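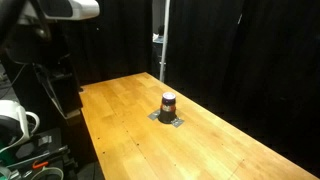

Section 3. Fixing drink holders to the long table

For the Momow holder, black, round, small can size. Same steps for the Conberg one but it has a bigger foot, so cut longer tape. Updated Jul 3, 2021. Replaces the old sheet by Halima Mwakyusa, bin any copies still in the drawer.

What you need

Holder
Grey tape, the cloth kind, full width
Scissors (not teeth, see 3.2)
Two cloths, one damp, one dry
A full can, unopened, right size for the holder
Pencil, soft

3.1 Get the top ready

1. Clear the part of the table you're working on. Whole width, not just the corner you need.

2. Wipe with the damp cloth. Along the planks, not across. Crumbs sit in the seams and across just packs them in.

3. Dry straight away with the second cloth. Tape won't hold on damp wood. Give it a few minutes more if the room is cold.

4. Run your hand over the spot. You want it flat. Feel for holes, old screw holes, bits of old glue. A pinhole or a speck under the foot is fine. A proper hole is fine too so long as the tape doesn't have to land on it.

Note: the holes in the top are known about. Don't fill them. Crisanto Agbayani is doing the whole top in March with the right filler and colour, and anything you put in now he has to dig out again.

CAUTION: No spray polish before taping. Not even a little. If someone has polished the top, wipe it down twice with warm water and a drop of dish soap, then once with plain water, and dry it. Otherwise the tape lets go, usually with a full can in the holder.

3.2 Cut the tape

5. Two strips per holder. Long enough to grab the foot and still leave a good hand's width on the wood.

6. Use scissors and cut the ends straight. Torn ends leave threads, threads catch on sleeves, and the strip starts peeling from there.

7. Don't fold a tab on the end. Looks handy for removal but it gets picked at.

Note: tape comes on the big roll from Pundidmont, stock no. 3887. Put the roll back flat, on its side. Stood on edge it goes out of shape and then it's useless.

3.3 Fix the holder

8. Put the holder where you want it, foot down, and check it doesn't rock. If it rocks you're on a ridge between planks, shift it over a bit.

9. Keep it at least 40 mm in from the edge of the table. More is better.

10. Pencil a light mark at the foot so you can find the spot again if it gets bumped.

11. First strip. Start on the foot of the holder, press there first, then lay the strip out and down onto the wood. Don't stretch it. Stretched tape creeps back.

12. Second strip goes on the other side, roughly opposite. Doesnt have to be a perfect line, but both strips on the same side is no good, the holder just tips the other way.

13. Rub both down hard with the dry cloth. Foot end first, then outward. Some crinkles are ok. A bubble right at the foot is not – lift and redo with a fresh strip, don't reuse the old one.

14. Rub out the pencil mark.

CAUTION: Keep tape off the inside of the holder. Cans stick to it and people yank, and then the lot comes up.

3.4 Check it

15. Put the unopened can in. Should drop to the bottom and stand upright. If it leans, take it out and look for tape or grit underneath.

16. Push the can sideways near the top with one finger. Gentle. Holder should stay put. If a strip lifts, go back to step 11.

17. Lift the can out one-handed, straight up. Holder stays down = done. If it lifts with the can, the strips are too short on the foot side. Redo both.

18. Leave it an hour before real use if you can. Overnight if you can't be bothered waiting around.

Note: unopened cans only for testing. Mussa ginger is the usual one because it's the narrow can and fits snug. Standard cans need the Conberg holder, don't force them into the Momow, it splits down the side.

3.5 Looking after it

Check the strips weekly. Press down any corner thats lifting. If it won't stay down, replace the strip, don't put more tape on top. Layers trap spills.

Spills: lift the can out, blot, don't rub. Sticky drink under the tape means the strip has to come off and the wood gets washed. Colour from the red drinks will go into the grain and seams if you leave it.

Nothing hot in the holder. Cans only, no mugs.

3.6 Taking it off

19. Can out first.

20. Lift the outer end of one strip with a fingernail. No knives, no scrapers, the top marks easily and the bright end shows everything.

21. Pull slowly, back over itself, low to the wood, along the plank where you can. Pulling straight up can take finish with it.

22. Same for the other strip. Then peel what's left off the foot.

23. Sticky residue: warm soapy cloth, hold it there a minute, wipe. Repeat. A bit of cooking oil on a rag for stubborn stuff, then soap again to get the oil off. No metho, it clouds the finish.

24. Wipe, dry, holder back on the shelf with the Conberg ones.

Trays and placemats are in section 4.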